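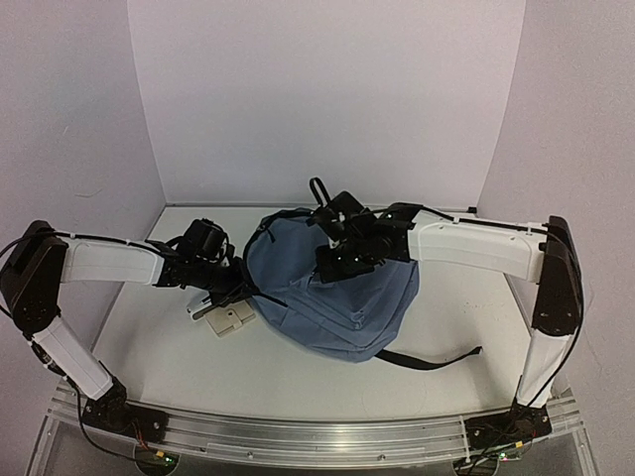
List: bimanual-users
From: Etelka Bíró
Date: 23 Mar 2024
Subject: Re: Masbridge open day, questions on the backpack cell

Replies inline. I have trimmed the parts that were only about parking and badges.

> We are sending two people from the Zarelcombe group and would like to know
> what to expect before they get on a train. Is the backpack demo running
> under a policy or teleoperated? The announcement could be read either way.

Both, at different times. Mornings are teleoperated, with Pintér staff on the leader arms in the next room. Afternoons are the policy. The board by the door says which mode is on. Please have your people check it before they take notes, as we had one visitor at the March preview write up a whole morning of teleoperation as autonomous.

> What does the task consist of? "Backpack handling" covers a lot.

Three segments, run back to back: 

1. Find and grasp the carry handle with the right arm.
2. Steady the left side of the bag with the left arm.
3. Work the zipper open.

Segment 1 is solid. Segment 2 is fine when the bag lies flat and gets worse the more it slumps. Segment 3 is the weak one. On the last full set before the open day we logged 25 policy runs from start to finish and 14 completed all three segments. Most of the rest stopped at the zipper. A run is scored as failed if either gripper loses the bag and does not get it back inside the time limit, or if an operator touches the stop.

The training set for that policy is 400 teleoperated episodes, of which 390 were kept. The dropped ones had a sync fault between the left and right joint logs. If anyone wants the dropped ones for fault detection work, write to me off list.

> Why a soft bag? We have been using rigid boxes and can barely get
> repeatable numbers on those.

Because the Warkora people asked for fabric, and they are paying for the bench time. Your point about repeatability stands. An empty pack never lands in the same shape twice, and the long strap is a nuisance on its own account. In early sessions we taped it down. We stopped doing that when the policy turned out to be useless with the tape off. The strap now goes wherever it falls at reset, and the reset is done by hand from a printed card with start poses on it.

> Can visitors see the arms up close? Last year we were behind a rope and
> learned very little about the hardware.

Yes. The cell stands on a clear acrylic base with an aluminum rail across the front, and both arms are mounted on the rail, so the circuit boards and the wiring under the bases are in plain view from the visitor side. Walls are on three sides only. You may stand at the front. You may not reach in while the arms are powered, and that includes picking up a buckle or anything else that has come to rest on the table.
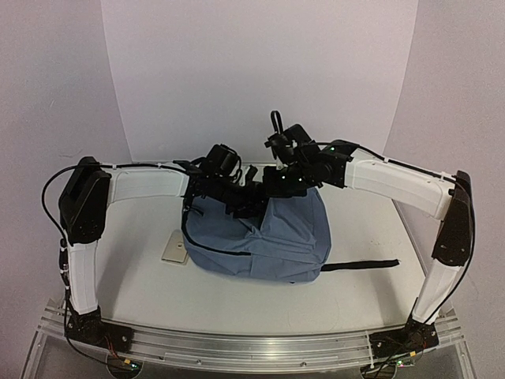

Cable routing is a fair thing to ask about while you are there. We run along the top of the upper links, fixed with zip ties, with slack left at the shoulder. The slack is deliberate. We had it tighter in the first build and the connectors at the wrist worked out of their seats. The loop looks untidy and will stay.

> Will there be logs or video to take away?

Logs, yes. Joint positions, gripper commands and the operator marks for each segment, one archive per session. Video is not cleared yet. I asked Warkora again this week and have no answer. If it comes through I will post to the list.

> Would it be possible to bring our own bag and try it?

In the morning sessions only, under teleoperation. Nothing with a metal frame, and empty it first. Please do not ask the afternoon crew to put it under the policy. It has been trained on the one bag, and the result tells you nothing we don't know already.

Two things nobody asked. The policy machine needs a restart between the morning and afternoon blocks, so expect a gap. And the scoring sheet changed after the preview, so please throw away any copy you picked up there. The new one splits "handle grasped" and "handle held" into separate columns.

Etelka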